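Wirnitz Law Library Group - notes from our get-together, 2025-10-27

Hi all, Jocelyn Sison typing again, so blame me for the gaps. I had Meifang Jiang, Samah Younis, Tarek Soliman and Nesma Benjelloun with me, plus a couple of people from the Arnari office on the phone who kept dropping off (sorry, both of you!).

1. Last notes
Fine as they were, except I'd spelled Wastska wrong all the way through. Fixed now.

2. Loose-leaf subscriptions
This ate up most of our time. Meifang has been through the renewals and wants to drop 11 titles, mostly tax and zoning sets we also get online. Tarek was fine with the tax ones but asked us to hang on to the zoning binders, as the walk-in patrons at the public desk like paper and he's the one who has to help them with the logins. We went back and forth a bit (okay, a lot) and agreed to keep three of the zoning sets for one more year and let the rest go. Meifang will write to the publishers. I said I'd update the catalog records so we don't get calls about missing volumes.

3. Old state reporters
Samah has finished the shelf check on the lower level - 838 volumes, and she's still smiling! The Farouk firm would like to take the duplicates for their new office. Everyone liked the idea. Nesma wants a signed transfer form first, and she'd like the county stamp crossed through in each book before it leaves the building. Samah will send them the list.
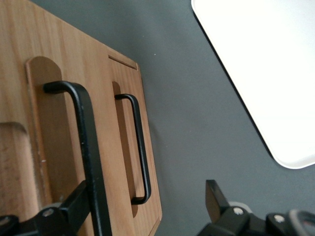 4. Research class for new associates
Nesma ran this in July and would love to do it again, only shorter. Her feedback sheets said the citator part was great and the legislative history part went on forever (I was there, and I loved it, but I can see their point). She'll cut it down to one worked problem and put the rest in a handout. Tarek offered to take the half hour on court rules. Wastska would like to send seven people, so we'll use the big table.

5. Anything else
Samah asked if we could get the interlibrary loan form down to a single page. Yes please! She'll pass a draft around by email.
The Arnari folks want remote access to the treatise database. Meifang thinks our license only covers people sitting in the library, but she'll read it again and let them know.

Meifang is chairing next time, and agenda items should go to her.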